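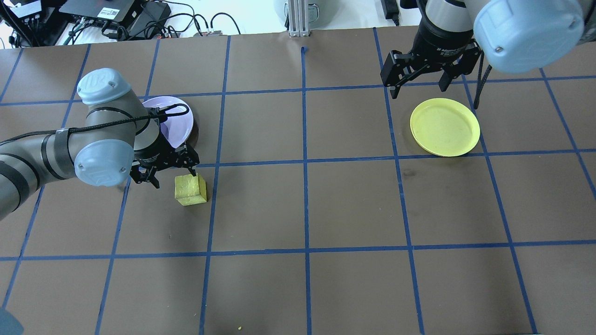 Blue masking tape grid on the brown tabletop.

Filed under: Workshop Notes / Events / Room Setup

March, 9:40 a.m.
Posted by Melaniia Nazarenko

Antal Hall, private hire. Second walkthrough of the main room with Pylyp. The client is a Gavusville choir booking a supper for 100, with a short concert first.

Tried the long-row layout again. Seats everyone, but the side aisle pinches near the bar door and a server with a tray has to wait for people to pull their chairs in. Went back to rounds. 18 rounds fit if the low stage moves toward the street windows. Left two positions next to the stage with fewer chairs so nobody eats with their back against a speaker.

Sound: Arsen ran the small PA at speaking level. Clear up to the coat rack, then mushy. Turning the left speaker in a little helped. Still hear the kitchen fan during quiet parts. Khrystyna will ask whether the fan can go on low for the concert.

Bar: one tap line is slow. Letitz is sending a fitter. Until that is done, pour the first round early and keep bottled stuff at the far end.

Lights: dimmer 5 flickers below half. Leave it up or leave it off. Labeled the switch.

Changeover from concert to supper took us 18 minutes with four people and no guests in the way. Expect longer on the night. Kyrylo wants the tables dressed beforehand and parked in the Hisine Room, but the double doors catch the cloths. Try clips.

Open:
- confirm choir arrival time
- second coat rail
- ramp for stage, check width
- price for the extra hour, Khrystyna to send

Questions about bookings: ask at the hall office | © Antal Hall | Back to top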